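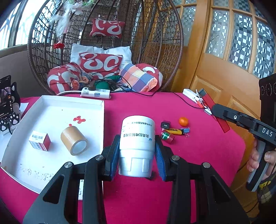 Anyone can hold one of these and turn out decent training material the same afternoon, according to Elango Mudaliar, and no robot need be in the building while they do it.

May
By the reviews desk

I have heard that said a fair few times now, mostly by people with something to sell. The something in this case is Ladach, a home recording service run by Nustby. They lend hand-held grippers to people in ordinary houses, collect the recordings, tidy them up and pass them to you in a form your own arm is supposed to be able to learn from. We paid for the starter pack at £252, which buys 15 hours of table work. What follows is a short gallery page with my notes. I went in doubtful and I have come out slightly less doubtful about one thing and more so about several others.

The grip

Blue textured pads on both fingers, closed on a white plastic bottle that has just cleared the pink cloth. I had no quarrel with the holding. Bottles and boxes came through well in our pack, and the sales sheet leans on them heavily. Ask Nustby about bags, paper or anything floppy and the answers get shorter.

The table

Packing tape, a lighter, a binder clip, a mandarin, cables running all over the back. I'd sooner have this than a bare bench, and credit where it's due, Ladach does give you proper household clutter. What it doesn't give you is a list of what was on the table. If you want to know which recordings have a lighter in them you watch the recordings. For the money I expected a plain text file at the very least.

The second gripper

Upright, in somebody's hand, with DAS in white letters on the side of its housing. The sheet promises two-handed work "where suitable". I asked who decides what is suitable and was told the person at the table does. In our pack much of the two-handed material was one gripper working and the other waiting its turn, and it is all billed at the same rate.

The room

A hanging egg chair full of cushions, daylight from a window, a varnished door with patterned glass. Real homes are the whole selling point, and I believe they are real homes. Whether your arm cares is another matter. Our test arm sits in a windowless unit under strip lights, and it did noticeably worse than the brochure led me to hope. Nustby say more rooms would fix that. More rooms cost more money.

What we got for the fee

Of the 15 hours, about two were no use to us. Hands wandering off, long pauses, a few recordings that stopped with the object still held. Nustby offered to swap them and did so, though it took 17 days, and we had to send in the list of bad ones ourselves. The sales page calls the material "checked". I would like to know by whom.

We also ran a small set of our own using a Virk trigger grip I've had in a drawer for ages. It is an ugly thing and the spring is too stiff, but after a long morning with it I had recordings of the very objects I wanted, on the bench where the arm would be working. The arm did better on those. It's a narrow test and I wouldn't hang a purchase on it. Nustby were shown the results and replied that ours was a narrow test.

Would I buy again? A small top-up, perhaps, if I needed kitchens and sitting rooms and had no way of getting into any. I would not sign the yearly plan until they say in writing what counts as a usable hour. The present wording is "at our discretion".

Comments (4)

tinbench
Same story with the swap. They were polite about it but I did all the checking. Did you get the left and right grippers as separate files or joined up? Ours came joined and it was a pain to split them.

reviews desk
Separate, but the names didn't match between the two sides. I sorted them by start time in the end.

M_over_R
Bit harsh on the lighting point. Any arm trained in one place will sulk in another, and you'd have had the same trouble with Dredow or anyone else. At least these people tell you it's a home and not a studio dressed up as one.

pollyfilla
We've got the yearly plan. Wish I'd read this first. The floppy stuff is as bad as you'd guess, tea towels especially, and when I complained they sent me a voucher for more bottles.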